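Grultcombe sorts out its bathroom shelf

February 9, 2020 - Household storage shop Teshome today opens a free tidying table at its Grultcombe branch, for anyone whose bathroom shelf has begun to fight back.

Visitors bring a bag of clutter and leave with it sorted into coloured plastic baskets. Sessions last 19 minutes, which shop manager Bontu Gashaw considers generous. "I did my own in January," she said. "I owned six combs. I have one hairstyle." 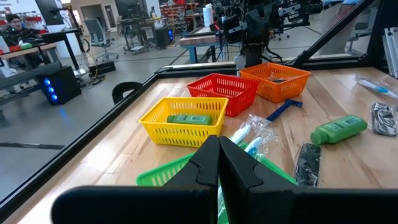
Photo: Idrisa Mushi / Teshome

Razors, toothbrushes and bottles are all welcome at the table. Baskets may be bought afterwards - or left behind, with the good intentions.

Press contact: Kidus Bogale, Teshome, Grultcombe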